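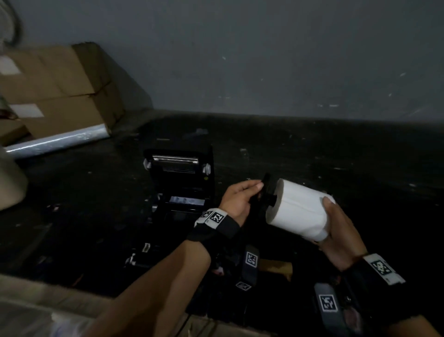

Label roll and spool holder, printer open on the packing room floor.

Packing Room Notebook – Labels and Dispatch
March 2024
Entry by Hyun-seo Byun. Copy to Si-eun Song.

Purpose of entry: to record the change of label stock on the packing room printer, and to set down the method in one place. The earlier notes on this subject are spread over several entries from December and do not agree with one another on the order of steps.

Background. The Selesach order calls for 689 cartons, each with one shipping label and one contents label. The contents label is the small one and is printed on the other unit by the door. The shipping label is printed here. The Omlow stock in use since December was running low, and Si-eun Song asked that the change to the Cenon rolls be made before the main run and not in the middle of it. The change was made this morning.

Spool holder. The holder goes into the core of the roll before anything is placed in the printer. The Cenon core is a closer fit than the Omlow core and the spindle has to be pushed in with steady pressure. Hold the roll level and support it at the far end, or the inner turns begin to slide out sideways and the whole roll becomes cone-shaped. This happened once with the sample roll. It can be pressed flat again on a table, but the edges of the labels are then slightly rough and tend to catch on the guides. The flange should sit flat against the side of the roll with no gap. If there is a gap, take the holder out and begin again.

Check the direction of the wind before fitting the holder. The Cenon labels are on the outside of the roll, the same as the Omlow. The Yeo rolls on the bottom shelf are wound the other way and should not be used in this printer. They have been marked with a strip of tape across the wrapper.

Cleaning. With the lid raised and the bay empty, the print head was wiped with a lint-free cloth and alcohol, with the power off. There was some adhesive on the front edge, as expected with the old stock. The bay was brushed out. Paper dust had gathered between the ribs, more on the right than on the left. Allow the head to dry for five minutes before a roll goes in.

Seating the roll. Lower it with both hands, one at each end, and keep the core parallel to the print head. Both ends of the holder should come to rest together.
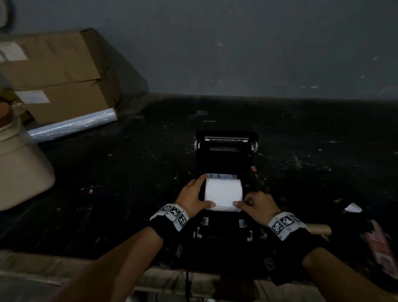 Press lightly until there is no movement from side to side, then turn the roll a little by hand to confirm that it runs freely. The media guides are brought in last. They should touch the edges of the backing paper without bending it. The December notes give the guides as the first step, which is the likely source of the skewed printing reported at the time. Please disregard those notes on this point.

Draw the leading edge forward past the front of the unit, close the lid and press down on both sides until it latches. Pressing only in the middle can leave one side open, and the print is then faint along that side.

Calibration. Power on, then run the gap calibration from the printer menu on the packing computer. The first attempt fed 19 labels without stopping and was cancelled. The stock setting was still on continuous. After it was changed to gap, the second attempt finished normally. The wasted labels were kept as scrap for marking shelves.

Test prints. Three were made at the old darkness setting. The bars were heavy and the narrow gaps between them had begun to fill in. Darkness was reduced by two steps and the hand scanner then read the code on the first pass. The lower setting has been saved under the name Cenon. The Omlow setting has been left in the list and should not be deleted while there is any of that stock remaining.

Stock. The supplier's sheet gives 2058 labels to a roll. This covers the Selesach cartons with a good margin, and the same roll can remain in place for the smaller orders that follow. Part-used rolls are to be put back in their wrapper with the date of opening written on the inside of the core – the outside wrapper is too easily lost.

Open points.
The scanner stand is loose again and needs a longer screw.
Si-eun Song to confirm whether the Selesach return address is to be printed on one line or two. The template currently has two.
Adhesion of the new labels on recycled carton has not been tested. Place a few on offcuts, leave them overnight by the loading door and record the result on the next page.
One spare spool holder has a cracked flange. It has been set aside and a replacement requested.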